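Soft Starter or Contactor? Bench Report on the Sayce Conveyor Drive

Khôi Lã
Tuesday, July 27, 2021

The brief from Gallidar was to find out whether the Callero soft starter is worth fitting to a small belt drive that already runs on a plain contactor and overload relay. The sales leaflet promises a longer life for the belt and gearbox. It gives no test conditions, so I went in doubtful and I am still doubtful.

I wired both starters to the same three-phase motor and logged line current at each start. The planned test was 161 starts per starter. The contactor did all of them. The soft starter got to 86 before the logger lost its memory card contents, and I did not have bench time to repeat the run. Anyone comparing the two sets should keep that in mind.

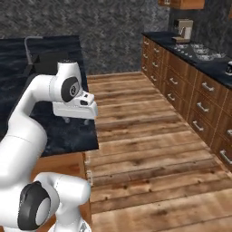 Peak current was lower with the soft starter on every start I have data for. That part of the leaflet holds up. Whether it matters on a motor this small is another question. The supply at Sayce is stiff, the belt is lightly loaded, and the contactor never tripped the overload.

Ramp time was set to 2 seconds. I tried 30 once, out of curiosity, and the overload tripped, as the manual says it would.

Belt wear I could not judge at all. The Ela software on the bench PC has a "wear index," but I found no explanation of how it is worked out, so I left it out of the results.

My recommendation is to keep the contactor for now and rerun the soft starter test with a logger that saves to the PC.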